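Robot club tips -- tidying-up challenge, workshop page

Posted Nov 15, 2018 by Lærke Eskildsen

Quick dump of what we've learned before the January heat. Add yours at the bottom, I'll sort it out later.

Fingers first. Wipe them before every session, damp cloth then dry one. Floor fluff gets on the tips and then soft stuff slides straight out. Washing-up liquid is fine, one drop. No furniture polish please!! Alfie Dobson tried it and we spent the whole evening getting it off again with vinegar.

Screws on the wrist. Check them with the short hex key, the one with red tape on. Finger tight plus a quarter turn. If you hear a tick when the wrist rolls, stop and check again. Do not just turn the music up.

Label everything. White paint pen on black parts, let it dry 60 minutes before handling. Masking tape labels fall off in a week. Paint pen comes off with a cotton bud and nail varnish remover but test on a hidden bit, it clouded one of the Tukus covers.

Picking up soft things. Slippers, socks, flannels. Come down slow with the fingers open wide, wider than you think, then close on the thickest bit. On a slipper go for the strap, not the sole. Trilok's rule is stop above it, wait for the arm to settle, then go down. Costs you a second or two, saves a knocked-over everything.

Lift speed -- 80 per cent is too fast for anything floppy. 60 is ok. Ask Trilok Dhillon before you change the defaults, he has them written in the blue book (page 3 or 4).

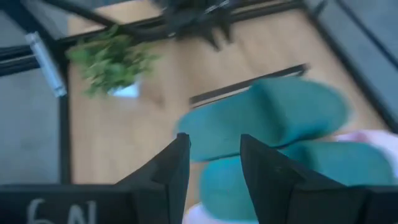
Fingers open, coming over the teal slippers. Blurry = moving too quick.

If your wrist pictures look like that, slow the arm down before you start fiddling with camera settings. More light helps as well. Desk lamp pointed at the wall, never at the floor, or you get a shiny patch on the boards and the software thinks its an object.

Floors. Sweep first. Felt pads under anything with legs, the stick-on kind, cut to size with old scissors. Mark your start positions with low-tack tape and lift it the same night -- leave it and it takes the finish off. Grażyna Pawłowska has a roll of the good stuff, ask nicely.

Plants. Move them back if the arm can reach. Leaves get everywhere and they confuse the depth readings too. Water them AFTER the session.

Cables. Old sock over the bundle with the toe cut off, works better than cable ties and you can wash it. Leave a hand's width of slack at the wrist or it pulls when it turns.

Logging. We're on 366 runs, need 378 by the deadline so not far off. Write down the bad ones as well. Eyerusalem Demissie has the sheet, pencil only, and put wich slipper you went for first.

Batteries off charge before you go home. Spare fuses in the Wuduneck tin, top shelf, behind the glue.

Anyone got a spare rug we can borrow? Short pile. Will be returned hoovered.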